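Venue safety walk-round: Haslinger barn, vow renewal, April

My own list, with my comments after each item. Johanna Kaufmann has the keys if you need them!

1. Fire exits. Both clear. The side door sticks a bit, so give it a good shove (I've told Neville Bunting, who's doing the doors on the night). 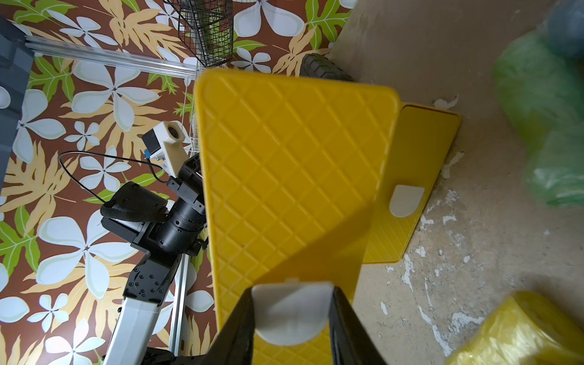

2. Candles. All 26 in glass holders, please, and well away from the Flallivora garlands – dried flowers go up in seconds.

3. Fairy lights. Tested and fine. Keep the plugs off the grass.
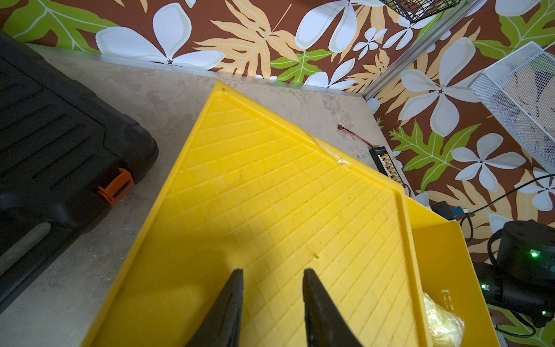
Can guests throw confetti indoors?
Only the petal sort, and sweep it up before the dancing, as it's horribly slippery on the boards.

4. Dance floor. One lifted edge by the band, taped down for now. I'd still like Jenel to look at it

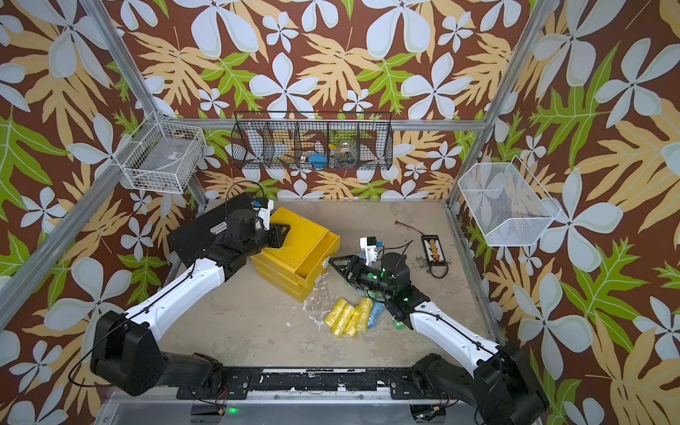
and while they're there, the bottom step needs a strip of white tape too. I nearly went flying!

5. Extinguishers. All six in date.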